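인쇄 | 이메일로 보내기

정리·수납 모임 회의록

일자: 2023년 7월 17일
장소: 플리스타우 공용 작업실
진행 및 기록: Réka Hegyi

1. 지난 회의록 확인
수정 없이 통과. 선반 치수 오기(40cm를 50cm로 적은 것)는 기록자가 원본에서 고치기로 함.

2. 작업대 위 보관함
작업대에 올려 둔 노란색 반투명 대형 보관함의 용도를 다시 논의함. 현재는 자리가 정해지지 않은 물건을 임시로 넣는 함으로 쓰고 있음. 원통형 용기처럼 키가 큰 것은 눕혀서 넣어도 된다는 데 이견 없음. 옆의 초록색 바구니는 옆면에 세로 구멍이 있어 내용물을 확인하기 쉬우므로 자주 꺼내는 물건용으로 유지함.

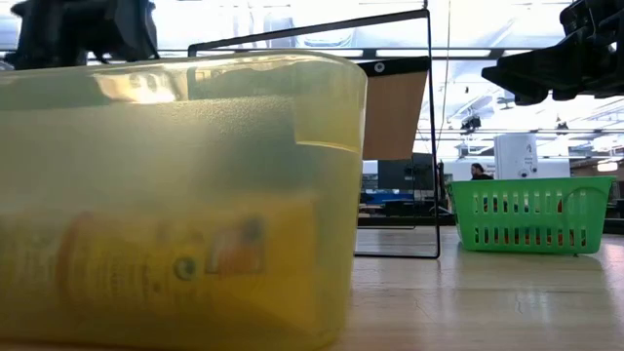

임시 보관 기간은 30일로 정함. 기간이 지난 물건은 제자리를 정해 주거나 나눔 선반으로 옮김. 넣은 날짜를 적은 종이테이프를 물건에 붙이되, 보관함 겉면에는 붙이지 않음. 지난번에 붙인 테이프 자국을 지우는 데 시간이 많이 걸렸음.

검은색 철사 틀은 보관함 뒤에 그대로 세워 둠. 틀에 달린 황갈색 판에 분류표를 붙이자는 제안이 있었으나 글씨 크기가 문제가 되어 다음 회의로 넘김. 분류표 초안은 Réka Hegyi가 작성함.

3. 보관함 추가 구입
트리리코와 두다시 두 곳에서 견적을 받음. 트리리코는 뚜껑이 포함되고 두다시는 별도 구매임. 배송비는 두다시 쪽이 낮음. 창고 선반 폭이 50cm이므로 손잡이 부분까지 포함한 바깥 치수를 다시 물어보기로 함. 수량은 3개로 하고 더 늘리지 않음.

4. 반투명함과 불투명함
새로 살 보관함을 지금처럼 반투명으로 할지, 불투명으로 할지 의견이 갈림. 반투명 쪽은 뚜껑을 열지 않고도 함이 찼는지 비었는지 대강 알 수 있다는 점을 들었음. 다만 벽면이 뿌옇기 때문에 안에 든 것이 색깔 덩어리로만 보이고, 어두운 색 물건은 무엇인지 구별하기 어렵다는 지적이 있었음. 작은 물건은 어느 쪽이든 이름표가 필요하다는 데는 모두 동의함.
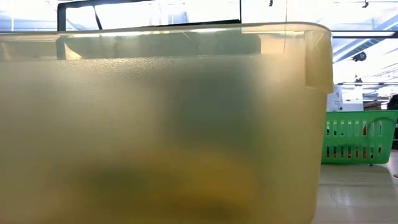
칼리네는 뿌옇게라도 보이는 편이 낫다고 하면서, 불투명함은 한번 닫으면 다음 정리 때까지 아무도 열지 않는다고 말함. 창고에 있는 회색 함 두 개가 그런 경우라고 덧붙임. 이에 대해 창고용만 불투명으로 사자는 절충안이 나왔으나 찬성이 적어 채택하지 않음. 세 개 모두 반투명으로 구입하기로 결정함.

5. 세척
보관함은 비울 때마다 미지근한 물과 중성세제로 닦음. 거친 수세미는 쓰지 않음. 테두리가 말린 안쪽에 먼지가 끼므로 마른 솔로 먼저 털어 냄. 바구니도 같은 방법으로 하되 구멍 사이를 따로 닦음. 세척 순번표는 싱크대 옆에 붙임.

6. 기타
- 나눔 선반 맨 아래 칸의 나사가 헐거움. 다음 모임 전까지 조임.
- 종이테이프 재고가 얼마 없어 추가 구입함.
- 8월은 쉬고 다음 회의는 9월에 엶. 날짜는 이메일로 공지함.

인쇄 | 이메일로 보내기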